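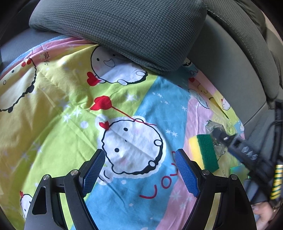

June, cloth and sponge session, upholstered seat

Started just after 2 pm. Kevser Kocabaş on the left and right grippers for the first half, me logging, then we swapped. This is for the folding and picking part of the Nondelura student project, so soft things only: the cartoon cloth with the chicks on it, the sponge, the crinkly clear wrapper. All on the seat, grey cushion left where it was.

Running total before today was 3,385 demonstrations. We added 211, of which 3 are already thrown out (tracking lost near the cushion each time). I have not gone through the rest.

Setup

Blue pads on the fingers, the ones with the serrated edge. The smooth pads went back in the drawer. Screws on the finger joints checked before we began and again at the swap. One on the left-hand unit wanted a quarter turn, same one as last month. Needs threadlock, I keep writing this.

Calibration took around 20 minutes, too long. The Zerier script still asks for the board twice if you start it from the wrong folder. Yurt says he will fix it but he has exams.

What went well

Sponge picks. Easy across the narrow side, and it doesn't much matter which layer faces which finger. Kevser found it better to come in slowly with the fingers wide open and close late. When I copied her my times came down.

What did not

The cloth. If it is lying flat the pads skate over it and you get nothing. If there is a fold to go for, it's fine, so we are teaching the model to pick folds and then wondering why it can't do flat cloth. Tried pushing one finger in to make a ridge and then closing on it. Works on the seat because the padding gives a bit. I doubt it will work on the bench at Iltley, where the demo is.

Wrapper is bad for a different reason. It shines, and the position estimate jumps about when the lamp is on. Turned the lamp off for the last batch — footage darker but steadier. Labelled those separately, episodes from 459 onwards in this folder.

Cable on the right-hand unit snagged the edge of the cushion a couple of times. Taped it higher up. Kevser wants it to run up the forearm under a strap and I agree, we just need a strap.

Disagreement about the print

I think the pattern on the cloth is too busy and the policy will learn to go to a chick's face. Kevser thinks busy is good and plain cloth would be worse. Settle it by doing the same number on the plain tea towel and training both.

To do
Threadlock, left unit
Strap for the cable
Plain tea towel set, same seat, lamp off
Ask what surface the Iltley bench has
Check the labels on the lamp-off batch before anyone merges it

Packed up at 5.40. Batteries on charge, cloth back in the box with the sponge.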